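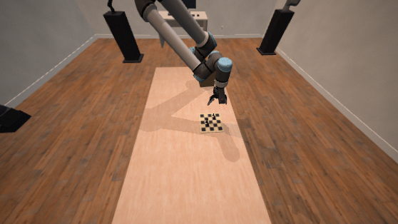 4. Configurar el marcador de mesa Kunen para la liga de baloncesto

Antes de nada: consola apagada, cable de datos puesto, mando de árbitro con pilas. Si el piloto parpadea en naranja al encender, falta el cable. Apagar, conectar, volver a encender.

Esta sección vale para la consola Kunen y para el panel de pared Vinovow. Si tenéis el panel antiguo, el de Gelura, mirad el anexo – los menús no coinciden.

4.1 Crear el partido

1. Pulsar MENÚ, luego Partido nuevo.
2. Elegir Baloncesto. Ojo, justo debajo sale Baloncesto 3x3, no es lo mismo.
3. Duración del cuarto: 10 minutos. Confirmar con OK.
4. Nombre de los equipos. Máximo 22 caracteres, espacios incluidos. Si os pasáis, el panel corta el nombre por la derecha sin avisar.
5. Guardar. La consola pita una vez.

Nota: los acentos funcionan en la consola pero en algunos paneles salen como un cuadradito. Probad antes de que entre el público.

4.2 Reloj y posesión

El reloj de partido y el de posesión van por separado hasta que se vinculan. Vincular siempre. En el torneo de marzo se jugó medio cuarto con la posesión corriendo en tiempo muerto, de ahí tanta insistencia.

1. MENÚ, Relojes, Vincular. Tiene que salir un candado cerrado.
2. Poner en marcha con la tecla verde. Parar con la misma.
3. Comprobar que se paran los dos.
4. Reinicio corto de posesión (rebote ofensivo): tecla R. Reinicio completo: mantener R hasta oir el pitido.

PRECAUCIÓN: no desvincular con el reloj en marcha. Se pierde el tiempo restante y hay que meterlo a mano (ver 4.5).
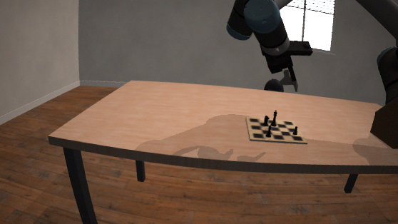

4.3 Faltas y tiempos muertos

1. Tecla FALTA, dorsal, OK. Suma a la vez al jugador y al equipo.
2. Para borrar: FALTA, dorsal, BORRAR. Solo quita la última de ese jugador.
3. Tiempos muertos: tecla TM del lado que toque. En la primera parte la consola deja 2 por equipo, al tercero pita y no hace nada.
4. Las faltas de equipo se ponen a cero solas al cambiar de cuarto. La prórroga no cuenta como cuarto nuevo, ahí siguen sumando. Está bien así, no tocar.

Si el dorsal no existe en la plantilla sale ERROR 6. Normalmente es que alguien ha cambiado de camiseta y no se ha dicho en mesa. Entrar en Plantilla, corregir el número, repetir la falta. No hace falta parar el reloj para esto, aunque mejor aprovechar una parada porque la pantalla de plantilla tapa el tiempo
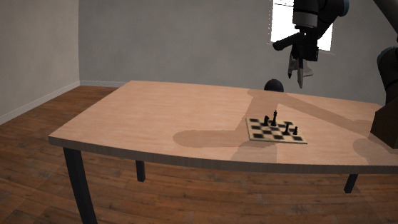 y el que lleva el cronómetro se queda a ciegas un momento. Con dos personas en mesa no hay problema, una corrige y la otra mira el panel.

Nota: las técnicas al banquillo se meten con dorsal B. No suman a las faltas de equipo.

4.4 Bocina

1. MENÚ, Sonido, Bocina automática: SÍ.
2. Volumen al gusto del pabellón. En sitios pequeños, bajo.
3. Probar una vez con la tecla roja. Avisad antes a los que esten calentando debajo del panel.

La bocina manual funciona siempre, también con la automática en NO.

PRECAUCIÓN: no tapar la rejilla trasera de la consola con las actas o las chaquetas. Se calienta y corta el sonido primero, después todo lo demás.
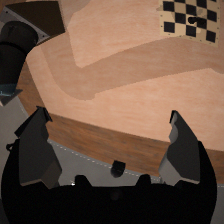

4.5 Corregir el tiempo a mano

1. Reloj parado. Si está en marcha la opción sale en gris.
2. MENÚ, Relojes, Editar.
3. Flechas para cambiar minutos y segundos. Las décimas solo se editan en el último minuto.
4. OK dos veces. Con una sola no guarda.
5. Enseñar el tiempo al árbitro principal antes de reanudar.

4.6 Al terminar

1. Mantener FIN hasta que salga Acta cerrada.
2. Exportar a la memoria USB. Esperar al pitido, no sacarla antes.
3. Apagar la consola primero y el panel después.

Actas que no se exportan, consolas que no encienden, mandos perdidos: Elaine Holanda, oficina de competición, de lunes a viernes por la mañana. Partidos en el pabellón Nwachukwu: preguntar por Femke Vanhove, que tiene el mando de repuesto y las pilas.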